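Home | Visit | Open Day | FAQ | Contact

Open Day at the Oltisstead parcel room – your questions

The open day is on 17th June. Zuleica Macedo runs the demonstration and answers the mail about it.

What will I see?
Parcel scanning as people do it by hand, then the same job done by Prilter, our sorting robot.
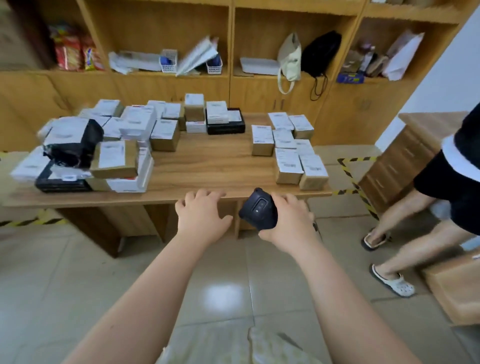
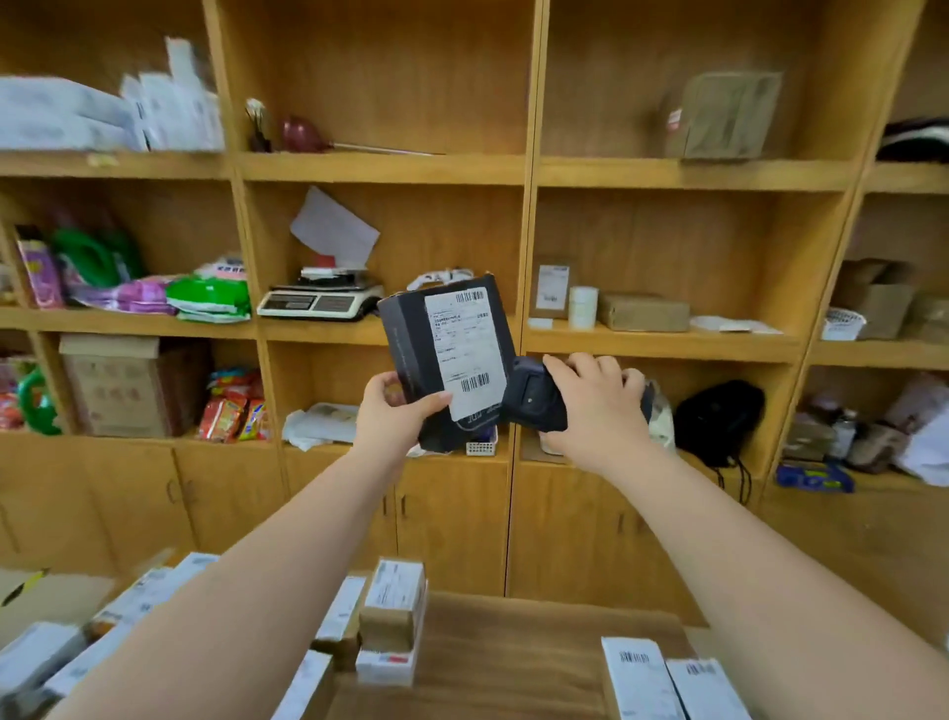
How long is the demonstration?
It takes 21 minutes. We run it 2 times, with a break for questions.

Does the robot work alone?
No. A person stands at the stop button the whole time. Prilter puts aside any label it can't read, and a person scans that parcel by hand.

How much has it been tested?
It has handled 783 parcels since January. Small boxes go well. Soft bags are still slow – we are working on the grip.

Can I touch the robot?
Only when it is switched off, after the second run.

Can I bring children?
Yes, from school age up, with an adult.

Do I need a ticket?
Yes. There are 400 and they are free. Pick one up at the Lacerda desk or write to us.

Where do I park?
Use the Brusbridge lot. The gate on the north side stays closed that day.

Can I take photos?
Yes, but please don't post names or addresses from the labels.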